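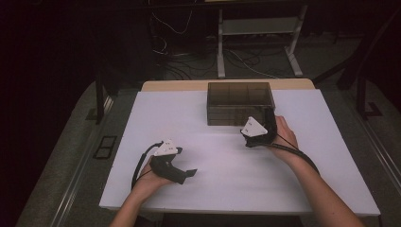 I've been meaning to write something about the Curkgate button shop for ages, and as I'm on the slow train back from Stolville with a cup of tea, you're getting it now.

My gran took me when I was small. It was up 11 very steep stairs and smelled of floor polish, and she'd let me pick one button – any button – to keep.

Valter Strand has run it ever since his aunt retired, and he still sells them singly if you ask. I only wanted 3 green ones for a cardigan. I was in there nearly 700 years, or so my husband tells it!

The cardigan was my gran's too, knitted in Flesville the winter my mum was born, and it's lost most of its front over time. Valter didn't have an exact match but he found a mossy sort of green that I think I like better.

Rana, if you're reading, yes, I did ask about your toggles. He's got the horn ones in brown, and he'll put a set by until December.

Anyway, they shut at four and they don't take cards, so stop at the cash machine by the bus station first. I'll post the cardigan once I've sewn them on – might be a while, I've lost my good needle again.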